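Let the Clothes Wait

When I moved to Traven I was surprised how quickly people put everything away. My neighbors fold the laundry while it is still warm, and by evening the rooms look like a hotel. I grew up in a flat of 52 square meters with five people, and the clean clothes lived on a chair until somebody needed them.

For years I was ashamed of this habit. I bought boxes from Hokuven, 12 of them, and I put labels on each one. In December I counted the hours and stopped. Folding and sorting took me 20 minutes every evening, and the next morning my children pulled out everything to find one sock.
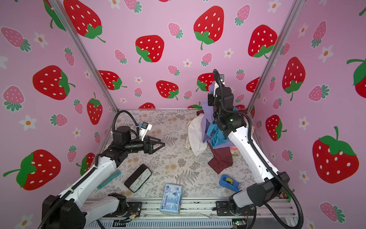

A reader in Cullinane wrote to me after my last column that a heap of clothing is only work moved to tomorrow, and that tomorrow she is also tired. I thought about her letter a long time. She is right for shirts, maybe. For pajamas and towels I do not agree – they do not care how they lie, and neither do I.

What I would like is less fear of visitors. My mother hid the heap behind the bedroom door when the bell rang, and I did the same until last winter. Now I leave it, and I make the coffee first.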